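Drelura Hall - monthly walk-round, April
Flomville site, ground floor, stairs, first floor, yard
Form: OK / Attention / Fail, then comment. Started Monday 8.30 am, before the first bookings.

Last month's carry-overs first

Yard gate hinge - OK. Rehung, swings freely, closes by itself.
Kitchen blanket missing - OK. New one on the hook, date label facing out.
Stair nosing, fourth step up - Attention. Glued, but it's lifting again on the wall side. Wants screwing. Not waiting another month for this.
Cleaner's cupboard left unlocked - OK today. Locked when I tried it.

1. Ways out

Front doors - OK. Both leaves open full width, bolts down to one push.
Side door to yard - Attention. Opens, but catches the mat. Mat lifted and put in the store, please leave it there.
Back corridor - Fail. Six-foot table and two boxes of jumble on the left hand wall. Same as in February. Moved them myself. Hirers have been told in writing, will need telling again.
Signs over doors - OK, all lit. The one by the toilets has a cracked cover, still readable.
Muster point sign in yard - Attention. Ivy. Needs cutting back before it goes altogether.

2. Alarm and lights

Call point tested - no. 3 (foot of stairs). Bell heard in every room incl. the store. Panel reset first go.
Panel log - Attention. Two weeks with nothing written in. If the test was done, write it down. If it wasnt done, do it.
Emergency lights - flick test done on all. First floor landing slow to come on, battery probably on its way out. Ordered through Keskinen, part is on their list.
Smoke heads - OK by eye. Dust on the one over the hatch, wiped.

3. Extinguishers

Water, front lobby - OK, pin and tag in place.
CO2, kitchen door - OK.
CO2, first floor - Attention. Off its bracket and on the floor, being used to hold the door open. Put back. Door wedge is NOT the answer either, see section 5.
Service label - all in date, next due in the autumn.

4. Kitchen

Gas tap off on arrival - OK.
Fridge temp - 8 degrees. Too warm. Door seal is grubby and doesn't sit flat at the bottom corner. Cleaned it, turned the dial up one. Read again tomorrow and write it on the sheet. If it's still at 8, nothing goes in it until it's fixed.
Hot tap - very hot. Warning sticker has peeled off, new one needed.
Knives - OK, in the drawer, drawer catch works.
First aid box - Attention. No large plasters, burn dressing out of date. Eye wash fine. Restock from the office.
Floor - OK. Loose tile by the bin has been stuck down and seems solid.
Extractor filter - greasy. Soak and refit.

5. Stairs and first floor

Handrail - OK both sides, one bracket tightened.
Carpet on landing - OK, bit worn, no loose edge.
Fire door, first floor - Attention. Closer is weak, stops short of the latch by a finger's width. This is why people keep propping it. Adjusted it, better but not right. Keskinen to look at when they come about the light.
Windows - restrictors on all of them, tested each. OK.
Heater, back wall - guard fitted, OK. Coats hung on it again. Notice put up.
Max numbers notice - 30 for this floor. Was hidden behind a poster for the spring fair, poster moved.

6. Main hall

Floor - OK. Swept, no splinters that I could find. One damp patch by the radiator, dried it, valve looks all right. Watch it.
Stacking chairs - Attention. 100 on the list, stacks too high by the stage. Six high and no more. Three with split seats pulled out and tagged, do not put these back.
Stage steps - OK, white edging still good.
Curtains - flame label present on both.
Ceiling lights - two out. Needs the tower, so book it in, no ladders for this.
Sockets - OK, no scorch marks, covers tight.

7. Screens, table covers, leads

Go round every bay that's set up, whoever is using it. Same points each time:
- screen feet or poles standing firm, give them a push
- fabric clear of heaters and lamps
- cloth edges not hanging where someone will catch a foot
- leads taped or run along the wall
- way round the back of the screen open
Bay with the black screen and the checked pale blue cloth - OK on the first two. Screen fabric is ours, label checked. Cloth wraps over the table edge, fine. Leads to be looked at again at the next round, same as all bays.
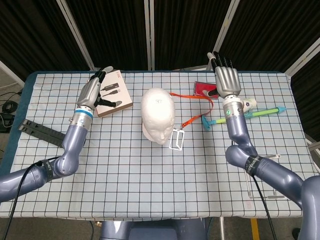
8. Outside

Ramp - OK. Moss starting on the shady side, needs a scrub before it gets slippy.
Yard lights - OK, sensor comes on late. Adjust.
Bins - Attention. Too near the side wall, pull them out to the painted line.
Drain by the gate - full of leaves, cleared by hand, wear gloves next time.
Car park - pothole by the entrance getting bigger. Cone on it. Quote for the whole strip came in at £2,770 from Zulance, which is more than is left for repairs this year. Patch only for now, ask for a price on that.
Boundary fence - OK exept one panel, loose at the top.

9. Paperwork

Insurance certificate - on display, in date.
Accident book - one entry, trapped finger, chair stack. See section 6. Page torn out and filed as it should be.
Hirer's sheet - Attention. Old version still being handed out, has the wrong number for the key holder. Bin the lot and print new.
Asbestos register - in the office, OK.

To do, in this order

Corridor letter to hirers - this week
Fridge reading - tomorrow
Stair nosing, screws
Fire door closer and landing light - Keskinen, one visit
First aid restock
Tower for hall lights
Pothole patch price
Ivy, moss, fence panel - one dry morning should do all three

Finished 11.15 am. Keys back in the safe. Copy on the office board, copy in the folder.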